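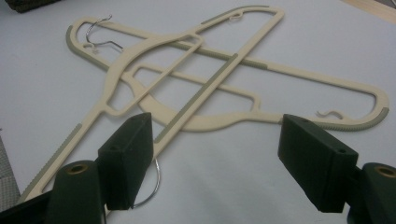 One reader wrote in to ask whether a wool sweater can ever go on a hanger, or if it always has to be folded. Good question, and my answer is yes, if you fold it over the hanger first! I learned this after stretching out the shoulders of my favorite gray Medo cardigan (still mad about it).

## How to hang a sweater without shoulder bumps

1. Button or zip it up and lay it flat, front side up.
2. Fold it in half the long way so the sleeves sit on top of each other.
3. Set the hanger upside down on top, with the hook poking out at the armpit.
4. Fold the body over one side of the hanger, then the sleeves over the other.
5. Tuck both ends under the bottom bar and lift it by the hook.

It feels all wrong the first time, I know. Do it slowly and tug the layers smooth before you lift.

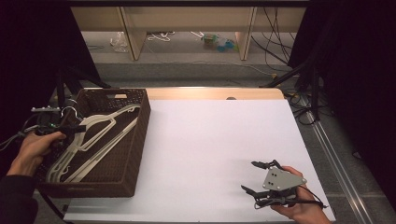
*White plastic hangers in a woven basket.*

Really heavy knits still get folded at my house. My Pundstead fisherman sweater lives on a shelf — it would sag on anything. I keep 14 sweaters through the winter and only hang the thin ones, usually while I'm sorting laundry on Sunday.

If you already have bumps, dampen the spot with your fingers, press it flat with a towel and leave it overnight. Mine took two tries.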